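**Ticket:** Opening keynote appears at the wrong hour in delegates' personal calendars
**Product:** Stovero agenda module
**Event:** Marnisard, annual congress, Lerkatlow
**Priority:** High
**Status:** Closed

**08:50, opened by the programme office**

Good morning. We have a problem with the calendar export in the agenda module and I will try to describe it in the right order.

Our congress takes place in October in Lerkatlow. The full programme went public yesterday evening, and we sent the message "Build your agenda" to all registered delegates, nearly 3,000 people. In this message there is a button which adds the chosen sessions to the delegate's own calendar.

On our website the opening keynote is shown at 9:00. It is the same in the Stovero app. But when a delegate uses the button, the keynote arrives in the calendar at 10:00. The next session, the panel with the two publishers, arrives at 10:30, and this one is correct. So in the calendar it looks as if the keynote lasts until 11:00 and the panel starts in the middle of it.

Until now 42 delegates have written to us. Several of them believe that we moved the keynote and they ask if the breakfast is also moved. One has already changed her train.

What I have checked:

- The keynote in the back office: start 9:00, end 10:00, room "Main Hall".
- Time zone of the event: correct.
- Time zone of my own computer: correct.
- The same export with another account: same mistake.
- The same export on a telephone: same mistake.

Please tell us if we should take the button away while you look at it.

**09:35, Stovero**

Thank you for the clear report. Please leave the button where it is for the moment. Could you send us the exported file for the keynote and for one session which is correct? Please also tell us whether the keynote was typed in by hand or came in with the speaker import.

**10:05, programme office**

Both files are attached. I opened them in a text editor. I am not a technician, but I see that in the panel file there is a time zone written next to the start time, and in the keynote file there is only a letter Z at the end.

About your second question: the keynote was not typed by hand. Our speaker agency, Hellwig, manages the three plenary speakers, and they fill in their own sheet with title, biography, portrait, start and end. We imported this sheet in the spring. All other sessions we created ourselves in the back office.

I checked now the other two plenary talks. The lunch talk on the second day has the same mistake, one hour too late. The closing talk is correct, and I don't understand why, because it came in the same sheet.

**10:20, programme office**

Small addition. I remember now that the closing talk was moved after the import, as the speaker must leave early. My colleague changed the time by hand. Maybe this explains why it is correct.

**11:10, Stovero**

It does, and it helps us a lot. Sessions which come in by import keep the time format of the sheet until somebody saves them again in the back office. The sheet from the agency has its times without a time zone. Our website and app read such times as local to the event, and the calendar export reads them as universal time. The two should behave in the same way and we have passed this to our developers.

For you there is a quick way around it:

1. Open the session in the back office.
2. Change the start time to any other value and save.
3. Change it back to the right value and save again.
4. Export the session and check the file.

It is not enough to open the session and press "Save" without a change. Please switch off automatic notifications before step 2, or your delegates will receive two messages for every session.

**11:40, programme office**

I followed the four steps for the opening keynote, with notifications off. The new file has the time zone in it, and in my calendar the keynote is now at 9:00. I did the same for the lunch talk and it is also good.

I still have a question about delegates who used the button before this morning. Do their calendars correct themselves, or do they keep the wrong hour? I tried with my second account, where I added the keynote yesterday. It is still at 10:00 there, also after I closed the calendar and opened it again.

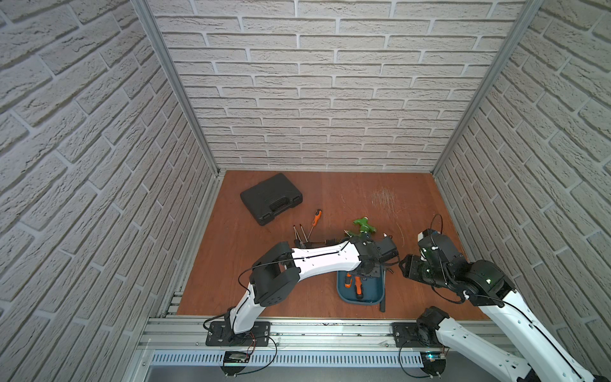
Stovero answered at 12:15 that the calendars will not correct themselves, as the button makes a single copy of the session and keeps no connection with it. Delegates who press the button again will get the right entry, and in most calendar programs it replaces the old one, because the session number inside the file is the same. In a few older programs both entries stay, and the delegate must delete the wrong one.

**13:05, programme office**

Thank you. I tested it: in my calendar the old entry was replaced. A colleague with an older program has both entries, as you said.

We would like to write only to the delegates who used the button for one of these two talks. Is there a list? We don't want to write to everybody. Many people have not built their agenda yet, and a correction would only confuse them.

**13:50, Stovero**

Yes. Go to Reports, then Agenda, then "Calendar downloads", and filter by session. You can send a message directly from the filtered list. Please notice that the report is refreshed every hour, so the last downloads may be missing.

**15:20, programme office**

The message is sent. We used this text, in case it is useful for other customers:

> The opening keynote starts at 9:00, as printed in the programme. If your calendar shows 10:00, please press "Add to calendar" again in your agenda. The time of the talk has not changed, and breakfast is served as planned.

For the lunch talk we used the same text with the other hour. I also asked Hellwig to put the time zone in their sheet before the next import, and they agreed.

**16:30, Stovero**

The correction in the export is planned for the next release. Until then, please repeat the four steps after every import from a sheet. May we close the ticket?

**16:45, programme office**

Yes, please close it. The delegate with the train has found a seat on her first one again.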